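Pirkham Shoe Boxing Set

Version 8. Maintained by Sandro Marino.

What is in the set

The set covers one small job: taking pairs of shoes from a tray, putting them in a shoe box and closing the lid. It has 700 short recordings, one boxing per recording, plus a spreadsheet with a row for each. Of these, 300 use canvas shoes, 200 use leather shoes and the other 200 use sandals or slippers.

Folders

recordings/ – one folder per boxing, numbered from 0001
pairs.csv – shoe type, color, size, which box was used
boxes.csv – outside length, width and height, lid type
notes.txt – anything odd, by recording number

How a pair is packed

Both shoes go in on their sides, soles against the long walls, toes at opposite ends. Laces are tucked inside the shoe first. Tissue paper is not used. The lid goes on last and is pressed down at both short ends until it sits flat. A lid that is still raised at one corner is marked "open" in the closed column of pairs.csv, even if the shoes are in correctly.

Boxes

Most are children's shoe boxes with a lift-off lid. The Skulholm boxes are plain cardboard and hold their shape well. The printed ones vary more. Reuse shows at the corners first, and boxes were replaced once a corner split.

Table layout
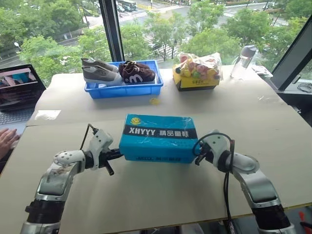
Shoes wait on a tray at the back of the table and the box goes in front, long side toward the packer. With a tray the size of the blue one, two pairs fit side by side, so the grey canvas shoes can stay on the left and the dark brown ones on the right without getting mixed. Keep other items away from the front half of the table. 

Known problems

The size column is blank for slippers. Left and right were swapped in some early rows; the fixed rows have a "c" in the last column. Glossy boxes can show glare near a window in the afternoon, and the printing on the lid may be hard to read.

Changes

Version 8 adds the sandals. Version 7 renamed the Bravemetti folders to match the rest.

Corrections go to Sandro, with the recording number in the subject line.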